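Die Fähre nach Bornari

Signe Aasen kam an einem Dienstag im Dezember am Anleger an, kurz nach vier, und da war die Fähre schon gestrichen. Ein Zettel klebte an der Tür des Warteraums. Sturm, nächste Abfahrt voraussichtlich am Morgen. Sie las ihn zweimal und ging dann hinein.

Im Warteraum saßen drei Leute. Eine ältere Frau im Lodenmantel, ein junger Mann mit einem Rucksack und hinter dem Tresen Devendra Sisodia, der die Karten verkaufte und im Winter auch den Kaffee machte.

"Sie wollen rüber?", fragte er.

"Ja."

"Heute nicht mehr."

Sie setzte sich auf die Bank unter dem Fahrplan. Der Fahrplan war von der Reederei Halvorsen, die es, soviel sie wusste, nicht mehr gab. Die Zeiten stimmten trotzdem. Ihr Vater hatte nie in einen Fahrplan gesehen, er hatte die Abfahrten im Kopf gehabt, auch die am Sonntag.

Er war vor elf Tagen gestorben. Das Haus auf Bornari gehörte jetzt ihr und ihrem Bruder, und der Bruder hatte am Telefon gesagt, er wolle es nicht, sie solle machen, was sie für richtig halte. Das hatte er schon als Kind gesagt, wenn er keine Lust hatte.

Früher hatten sie solche Dinge ausgewürfelt. Wer den Abwasch machte, wer im Boot vorn sitzen durfte, wer dem Vater von der zerbrochenen Scheibe erzählte. Die höhere Zahl gewann, bei Gleichstand noch einmal. Ihr Bruder warf den Würfel immer viel zu weit, und sie musste ihn unter dem Küchenschrank hervorholen.

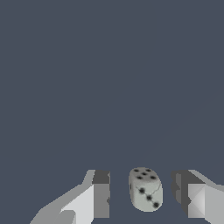 Die Nacht

Um sechs schloss Devendra den Kartenschalter, blieb aber sitzen. Die Frau im Lodenmantel hieß Josée McIntyre und hatte vierzig Jahre lang auf der Insel unterrichtet. Sie erkannte Signe nicht gleich.

"Aasen", sagte sie dann. "Das gelbe Haus. Gebaut 1931, das stand über der Tür."

"Steht immer noch da."

"Dein Bruder konnte nicht stillsitzen."

"Kann er heute noch nicht."

Josée McIntyre nickte und packte ein Brot aus. Sie teilte es in vier Stücke und gab jedem eins, auch dem jungen Mann, der Khải Lý hieß und auf der Insel eine Stelle antreten sollte, in der Werkstatt von Neelam Chaudhary. Bootsmotoren, sagte er. Er hatte Frau Chaudhary noch nie gesehen, nur mit ihr telefoniert. Sie hatte ihm gesagt, er solle eigene Handschuhe mitbringen und nicht auf das Wetter hören.

"Und wo wohnen Sie?", fragte Signe.

"In einem Zimmer über der Werkstatt. Bis ich etwas finde."

Draußen schlug etwas gegen die Wand, vermutlich die Kette am Geländer. Devendra ging hinaus und band sie fest. Als er zurückkam, war seine Jacke bis zu den Ellbogen nass, und er stellte sich vor den Heizkörper, ohne sie auszuziehen.

Gegen neun rief Signe ihren Bruder an. Sie stand dazu im Vorraum, zwischen den Schwimmwesten und einem Stapel Kisten, auf denen Sketura stand.

"Ich komme heute nicht rüber", sagte sie.

"Dann morgen."

"Ich möchte, dass du mitentscheidest."

Er schwieg. Im Hintergrund lief bei ihm ein Fernseher.

"Wir können ja würfeln", sagte er.

"Am Telefon?"

"Ich glaube dir, was du wirfst."

Sie lachte, das erste Mal seit dem Begräbnis, und sagte, sie habe keinen Würfel dabei. Er sagte, im Haus liege bestimmt noch einer, in der Schublade mit den Korken. Danach redeten sie eine Weile über das Dach, das der Vater nur auf der Westseite hatte richten lassen, und über die Frage, ob man den Ofen im Winter ganz ausgehen lassen durfte. Er wusste mehr darüber, als sie gedacht hatte.

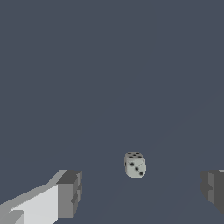
Als sie in den Warteraum zurückkam, schlief Josée McIntyre im Sitzen. Khải Lý hatte ihr seine Jacke über die Knie gelegt. Devendra löste ein Kreuzworträtsel und fragte, ohne aufzusehen, nach einem Fluss mit acht Buchstaben. Signe wusste keinen.

Sie legte sich auf die Bank, den Mantel unter dem Kopf, und hörte dem Wind zu. Zweimal wachte sie auf. Beim zweiten Mal war es still, und durch das Fenster sah sie die Lichter auf Bornari, siebzehn Stück, sie zählte sie wie früher vom Leuchtfeuer nach links. Das gelbe Haus war dunkel.

Um halb sieben legte die Rurkico an. Devendra schloss den Schalter auf und verkaufte drei Karten.

"Hin und zurück?", fragte er Signe.

Sie hatte das Geld schon in der Hand. Hinter ihr half Khải Lý der alten Lehrerin mit der Tasche.

"Nur hin", sagte sie. "Die Rückfahrt kaufe ich drüben."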